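29 Oct 2026, Bondutville shop, bench notes

Great day on the Clirason cell! We're up to 397 bottle placements since the rack work started, over 150 of them this week, and I'm getting a real feel for which shapes the two arms like and which ones they fight with. The thin wood on the rack still worries me a bit. Ask Zurkik if they can send a spare.

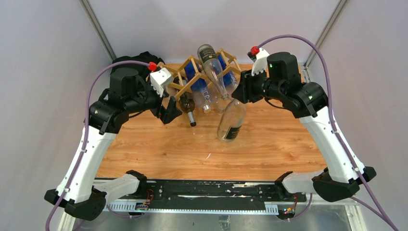 Talked with Tatiana Bartoš from the packing side at lunch. Her crew has been filling gift racks by hand for years, and she says the wrists go first (she's had hers taped since the Aquino order, all 1794 bottles of it). What she wants is for her people to keep the checking and the labels and hand off the reaching. I love that split! Two of them are coming over in November to learn how to run the arms themselves, and they already have better ideas than mine about which slot to fill first.

To do: write up run 51, go through the cable clips, and ask Tatiana for her slot order on paper.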